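Felleo ruffle bands back in stock, Fimbridge shop says

The small sewing label Felleo has put its ruffled bands back on sale after a summer with none to sell. The restock went up at the Fimbridge shop a little after 9 in the morning and on the web store the same day. Price is $58, same as the first run.

First run was 104 pieces. Gone in 4 days, according to the shop. This time there are up to 1735, split between the shop counter and mail orders, so the wait list should clear before the end of September.

Colors are mostly the soft ones people asked for. Dusty pink is the lead, with a cream and a gray comming later in the month.
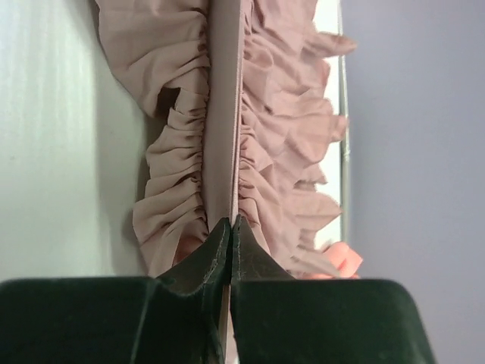
Dusty pink, with a flat center band and gathers on both sides.

The pattern is from the Đinh workroom, which also did the spring collars. Flat strip down the middle, ruffles off either side. Felleo says the gathers are now stitched down in shorter runs, after buyers of the first batch wrote in about ruffles pulling loose at the ends. Anyone with one of those can bring it to the shop for a free fix, receipt or no receipt. Mail-in repairs also okay but the buyer pays postage one way.

Care is the same as before. Cold hand wash, dry flat, no tumble dryer. A cool iron on the flat part only, leave the ruffles alone.

A longer version is planned under the Lellatis name, Felleo's home line, meant for for curtain tops and pillow edges. No price on that yet and no firm date either.

Orders are limited to two per customer for now. The shop will drop the limit once the wait list is through. Pickup orders are held until closing time the next day, then go back on the shelf.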